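# Part 3: Getting your kefir going 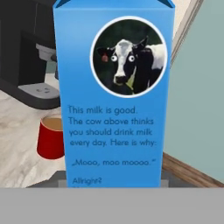
*Plain old milk in a carton, the kind with a cow on the front.*

Okay, so you've unpacked the Flutus jar, you've washed it, and you've got your little packet of grains from Lerato Venter or from whoever passed them along to you. This is the part where we make something you can drink! I've rewritten this section twice since August, mostly after emails from people who got stuck at step 4, so if you have an older printout, please toss it and use this one.

You'll need the jar, the cloth cover and its rubber ring, the plastic strainer, a wooden or plastic spoon, and milk. Whole milk is what I use. Two percent works fine but comes out thinner, and skim makes something I wouldn't serve to a guest. Check the date on it and don't use ultra-pasteurized for your first few batches. The grains will put up with it later on, once they've settled in.

## First batch

1. Rinse the jar with warm water and let it cool to room temperature. A jar straight from the dishwasher is too hot for grains (I lost my first ones that way and had to go back to Lerato with my tail between my legs).
2. Put the grains in the bottom. If they came in milk, pour that milk off through the strainer first and throw it out.
3. Add 200 ml of milk. I know the jar looks silly with so little in it. New grains are sleepy after a trip and they can't handle a full jar yet.
4. Put the cloth on and pull the rubber ring over it until it sits in the groove under the rim. **Do not use the screw lid for this step.** The screw lid is for the fridge.
5. Set the jar on the counter, out of the sun, and leave it for a day. Mine lives next to the bread box.
6. Give it a swirl and tip the jar a little. If the milk moves slowly and smells sour in a clean sort of way, like yogurt, go to step 7. If it still pours like milk, give it another few hours and check again.
7. Strain it into a bowl, stirring gently with the spoon. The grains stay in the strainer. Put them back in the jar (no need to rinse them!) and start over with fresh milk.

> **Note:** Your first couple of batches may taste yeasty or flat. I don't drink those. They go in pancakes, or to Tomás Neves, who says his chickens love it.

## Working up to a full jar

Once you've had a batch thicken inside a day, you can start adding more milk, a splash extra each time. The fill line on the large Flutus is at 900 ml, and please stop there, even when there's room above it. Kefir puffs up a bit and I've mopped it off the floor at six in the morning.

The small jar is the 595 ml one. That number is what it holds right to the brim, so stay two fingers below the rim.

If the milk splits into thick white stuff on top and yellowish liquid at the bottom, it's gone too long. It's still fine to strain, just sharper than most people like. Next time use more milk or take a spoonful of grains out. Warm kitchens speed everything up, so in summer I check mine before bed as well as in the morning.

> **Caution:** Pink, orange, or fuzzy spots mean the whole batch goes in the trash, grains and all. Don't try to rinse them clean. Scrub the jar, boil the spoon if it's wood, and get new grains.

> **Caution:** If you bottle the strained kefir for a second ferment with fruit, leave a good gap at the top and open the bottle over the sink. Hipólito Durán still has a raspberry stain on his ceiling.

## Taking a break

Going away? Put the grains in the jar, cover them well with fresh milk, and this time do use the screw lid, just barely snug. They'll keep in the fridge for a week or so, and I've stretched it to two. When you get back, pour off that milk and begin again at step 3 with the small amount.

Spare cloths and rings are at the Dovport shop, same shelf as the strainers. The Mimar rings fit the large jar only. For cleaning off the milk ring that builds up around the neck, see Part 4.

Last changed 12 December 2020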